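# Condensing dryer or heated airer for a north-facing flat?

**marlpit** wrote:

We're moving into a second-floor flat in March with no outside space and no vented outlet. At the moment I dry everything on a line. The new place has a small utility cupboard with one double socket, a bathroom with an extractor that seems weak, and a living room that faces north.

Two adults, one child. Four washes a week, five when there's swimming.

Options as I see them:

- heat pump dryer in the cupboard, if it fits
- heated airer with a cover
- ordinary airer plus a dehumidifier

Budget is 500 for the lot. I don't want mould and I don't want to spend the evening moving socks about. What are people using?

---

**tallowfield** wrote:

Ordinary airer plus dehumidifier. We've done it for six winters in a ground-floor flat with solid walls. Put the airer in the smallest room you can spare, shut the door, shut the window, run the machine. A full load takes overnight. Jeans take longer.

The bit people get wrong is leaving the window open as well. You end up drying the street.

---

**Pegbag** wrote:

Disagree with shutting everything up. We had a dehumidifier in a box room with the window closed and the wallpaper behind the wardrobe still went black. Opening the window an inch and having the heating on low did more for us than the machine did.

---

**tallowfield** wrote:

What size was the machine, and was it a desiccant or a compressor? If the box room was unheated and it was a compressor type, that would explain it. They don't do much in a cold room.

---

**Pegbag** wrote:

Compressor, I think. It was my sister's. The room was cold, yes. I still think the air has to go somewhere.

---

**no_fixed_line** wrote:

Heat pump dryer. I held out for years because of the cost and then bought a second-hand one. Towels come out soft, the cupboard stays dry, and the water goes into a tank you empty. It's slower than the old sort. A cotton load is two and a half hours in mine.

Check the depth of your cupboard before anything else. The door has to open and you need a gap behind. Check too whether the landlord minds.

---

**marlpit** wrote:

Cupboard is 610 mm deep inside, less the pipe at the back. I think that rules out a full-size one unless I take the door off. We own it, so no landlord, though the lease has a line about appliances that I need to read again.

Does anyone measure the damp in the room, or do you go by the windows?

---

**tallowfield** wrote:

I go by a humidity meter. They cost very little. Mine sits on the bookcase and I switch the dehumidifier on when it goes over 60 per cent. If it's under 50 I don't bother, even with washing up.

---

**Ongart** wrote:

Longer reply, as I've been through all three of marlpit's options in the same flat. I've kept notes on the electricity as well, so there are figures further down.

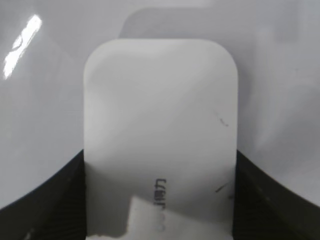
**Orathai Sriwong**
*Section moderator, Laundry and Drying (posts as Ongart)*

The flat is a third-floor one with storage heaters. Over one full year I wrote down the plug-in meter reading before and after each load. It came to 341 loads, which is more than I would have guessed for four people.

**Heated airer.** Fine for shirts and thin things. With the cover on, the top layer dries and the bottom layer stays clammy unless you turn it. The moisture still goes into the room, so you need a window or a dehumidifier anyway. I gave mine away.

**Airer and dehumidifier.** Cheapest to run of the three in my notes. The drawback is space, because the airer is always up. I used a desiccant machine in the hall, which has no heating. It warmed the hall slightly. Empty the tank before you go to bed or it will stop at two in the morning.

**Heat pump dryer.** Dearest to buy. Running cost was a bit above the dehumidifier per load, but I was putting more in each load, so per towel there was little in it. The filter wants cleaning every time and the lower one every few weeks. If you skip the lower one the loads get longer.

The dryer used less than I expected and the kettle used more, but that's for another section.

For a family of three with a cupboard that's too shallow, I'd go with the dehumidifier. Buy the bigger tank. Spin everything twice at the top speed the label allows before it goes on the airer. The second spin made more difference than any change in the drying itself.

---

**no_fixed_line** wrote:

Second the double spin. It's hard on jumpers though.

I'd quibble with the running cost. Mine is cheaper per load than any dehumidifier I've had. It will depend on the model.

---

**Ongart** wrote:

It will. Mine was an older dryer and I dried heavy things in it. I wouldn't argue over small differences.

---

**hasis_mill** wrote:

Has anybody tried a ceiling pulley? We put one up over the stairs when we moved in. Four wooden slats, two iron ends, a rope and a cleat. Warm air rises and the clothes dry in a day even in winter, with nothing plugged in.

You need to find the joists. Ours came down once, with a full load of bedding, because the person before us had screwed the old one into plaster.

---

**Pegbag** wrote:

We had one as children. Everything smelled of frying.

---

**hasis_mill** wrote:

Ours is over the stairs, not the cooker.

---

**Pegbag** wrote:

Smells go up stairs.

---

**marlpit** wrote:

Ceilings are 2.3 m and I'm tall, so a pulley might be in my face, but I'll look at the hall. It has the highest bit.

Thanks for the meter figures, Ongart. Did you notice any change in the walls between the three methods?

---

**Ongart** wrote:

Some spotting in the corner of the bathroom in the airer months, before I bought the dehumidifier. I washed it off and it hasn't come back. Nothing in the bedrooms. We keep the wardrobe a hand's width off the outside wall, which I'd do whichever way you dry.

---

**tallowfield** wrote:

The wardrobe thing is worth doing. That may be what happened to Pegbag's wallpaper.

---

**Pegbag** wrote:

It was a built-in wardrobe. It couldn't be moved.

---

**Ina_R** wrote:

Coming at this from the other end. We wash less. Jeans go ten wears, jumpers get hung in the bathroom after a shower, towels last a week. We went from five loads to three and the drying question more or less went away. With a child it's harder, I know, but school trousers will do two days with a sponge.

---

**no_fixed_line** wrote:

You haven't met my son's school trousers.

---

**Ina_R** wrote:

I had two boys. I'm aware of what's on them.

---

**marlpit** wrote:

Towels lasting a week I can do. Trousers I'm less sure of.

Where I've got to: desiccant dehumidifier, the airer we already have, double spin, and a humidity meter for the bedroom. That leaves money over from the 500 to have someone look at the bathroom extractor. I'll see how the first winter goes before I take any doors off.

One more question. Do you leave the dehumidifier on when you're out?

---

**tallowfield** wrote:

No. Evenings and overnight with someone in.

---

**Ongart** wrote:

I use the timer and have it finish before we leave. The instructions for mine say not to leave it unattended for long periods, so read yours. Don't use an extension lead, and keep the washing well clear of the grille.

---

**no_fixed_line** wrote:

Same for the dryer. I don't run it with the house empty.

---

**hasis_mill** wrote:

The pulley can be left on all day.

---

**marlpit** wrote:

Noted. I've measured the hall and it's 2.6 m at the top end, so I might do both. Does anyone know how wide the gap between joists is likely to be in a 1930s block, or is it a case of tapping and hoping?

---

**hasis_mill** wrote:

Don't tap. Get a detector, then check with a thin bradawl where the screw will go. And if it's a block you may find the ceiling is concrete, in which case you want different fixings altogether. Ask a neighbour who's had lights put in.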